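Chapter 13
Comparing End Effectors on a Common Task

Learning objectives

After completing this chapter, the student should be able to:
state the difference between a gripper specification and a gripper test result;
design a comparison in which the end effector is the only variable;
record failures in a form that another laboratory can use;
judge when a simple pusher will do the work of a more costly hand.

Key terms: end effector, contact patch, compliance, trial, reset, payload, repeatability

13.1 Introduction

A manufacturer's data sheet gives the payload, stroke, closing force and mass of a gripper. These values are measured on the gripper alone, usually with a test piece chosen by the manufacturer. They say little about how the gripper will behave once it is bolted to a particular arm, run by a particular controller, and asked to handle parts that vary in shape and position. The purpose of a comparison test is to supply that missing information.

The material in this chapter is drawn largely from the teaching laboratory at Drusteldale, where students in the second-year course compare end effectors on one arm with one controller. The current set consists of the Nalteo two-jaw gripper, the Barros suction cup, and a plain rigid finger turned in the laboratory workshop. Over a full term the class completes 2,000 trials, divided among the three tools. Chapter 12 described the mounting and calibration of the arm, and readers who have not completed the Bomstead alignment exercise in that chapter should do so before continuing.

13.2 What is held constant

A fair comparison changes one thing at a time. The arm, controller, speed limits, camera position, lighting and work surface must remain the same for every tool. The parts must also remain the same, including their surface finish, as a suction cup that seals well on smooth plastic may leak on a ribbed face. If a part is replaced during the test, the replacement is noted in the log and the earlier trials are reviewed.

Starting positions require special care. Students tend to place parts where the tool under test can reach them easily, often without being aware of it. The layouts should be drawn up before the first trial and used in the same order for each tool. At Drusteldale the layouts are issued on 19 printed cards, and a trial begun from any other arrangement is not counted.

13.3 What is measured

The minimum record for each trial contains the layout number, the part, the commanded motion, the final position of the part, and the outcome. Outcomes are entered as complete, partial or failed. A partial result must be explained in writing. "Part rotated on contact" is an acceptable entry; "did not work well" is not. Each tool is given 50 practice motions before recording begins, and these are kept in a separate file.

Time per trial is recorded but should be read with caution. A fast tool that disturbs neighboring parts may cost more time at the next reset than it saved during the motion.

13.4 The rigid finger as a baseline

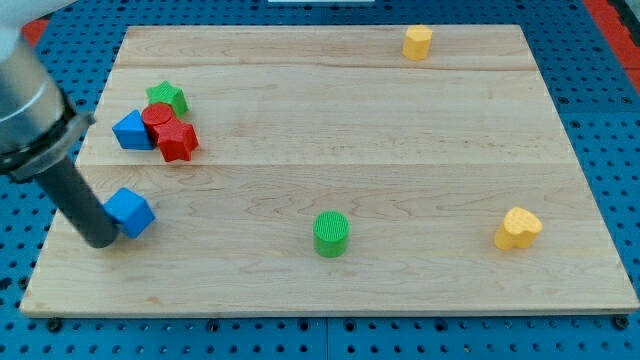
Pushing is the simplest form of manipulation, and a single rigid finger is the natural baseline against which grippers are compared. Such a tool cannot lift a part, and it controls rotation only through the choice of contact point and direction of travel. A push directed through the center of friction tends to move the part in a straight line, while an offset push tends to turn it. The black finger resting against the side of the blue cube has a flat face to work on; the star and heart blocks elsewhere on the board offer points and curved lobes, and the direction of the contact force changes with small errors in approach. Spacing matters as well. The green cylinder stands alone and may be approached from any side, whereas the red cylinder has blocks touching it and cannot be pushed far toward any of them without moving them too. Before reading Section 13.5, the student should select one isolated part and one clustered part, sketch the contact point and direction of travel for each, and mark on the sketch any neighboring part that the motion is likely to disturb.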